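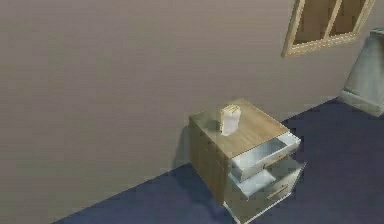 Closing is the part that should be easy, the club's captain told me before I had my coat off, and it has eaten most of their spring. You push. That's the whole job. "Pushing is way worse than pulling," the captain went on. "When you pull, you've got the handle. When you push you're just kind of hoping."

Tuesday, 4:15, second floor of Brodport High. Robotics club. Not a lot of hardware out, mostly laptops and a power strip everybody trips on. The club is doing the simulation track of the Cirham Challenge this year, which means a virtual arm in a virtual room, household chores, scored by software. Drawers first. The nightstand task is the one they were on when I came in and the one they were still on when I left.

Why simulation? Money, first. The club's budget is 80 dollars a month and last year one servo order swallowed the lot. "We spent all of January waiting on a part," said a junior who does most of the grasp code. "Now if I break it I hit reset." Pause. "I hit reset a lot."

How it goes: the simulator sets up the room with both drawers out, the arm has to get them shut, and whatever is standing on top of the nightstand has to stay standing. Knock it down, zero for the run. Bump the cabinet too far, points off. Each run gets 12 seconds, and the official score comes from 200 runs with the furniture shifted a little each time. So you can't just memorize one good push.

They tried that, by the way. Memorizing. "It was beautiful on one layout," the captain said. "Then they moved the cabinet and it punched the wall."

The order matters too, and there was a real argument over it while I sat there. Bottom drawer first, says one camp, as the arm can come in low and then work up. The other camp wants the top one done first because it blocks the view of the lower one from where their camera sits. A freshman had written both versions and was running them side by side on two laptops, not really listening to either camp.

I asked the freshman which was winning. "Top first. But barely, and I think my bottom-first one has a bug." Found it ten minutes later. Minus sign.

The coach teaches chemistry and says so up front. "I don't know the code. I know when they haven't written anything down." There's a binder now, every change gets a line, what was changed and what the score did. It's up to entry 604. Some entries are a sentence. One just says "no." The coach made them keep that one in.

What about lighting, I asked, having been told it was a problem. It is. The insides of the drawers are white and come out very bright, and the early vision code kept losing the front edge. The junior again: "It would decide the drawer was shorter than it is. So it reaches over the front and pushes on nothing." The fix was to look for the handle insted, a thin tan strip that shows up okay against the pale front. Not perfect. Good enough that they quit yelling about it.

Regionals are at Plirside in May. Brodport went once before, with a real robot that drove in a circle, and nobody on the current team was there for it. They've heard about it though. The Daher team is the one to beat, they won the sim track last time and post their practice scores, which the captain checks "a normal amount." The rest of the table laughed at that.

Do they miss building things? Split answer. The junior doesnt. The freshman does, a lot, and has been bugging the coach for a real drawer, any drawer, to try the push by hand and feel where it sticks. "In the sim it's all smooth," the freshman said. "My dresser at home is not smooth. You have to lift it a little." The captain wants to add a bit of that, a small upward nudge near the end, and see if the score moves. Entry 605, probably.

By 5:30 the janitor's cart was in the hall and they had one more batch going, top drawer first, minus sign fixed. The coach was holding the door with a foot. I asked the captain what counts as a good night.

"Nothing falls over," the captain said, and went back to watching the laptop.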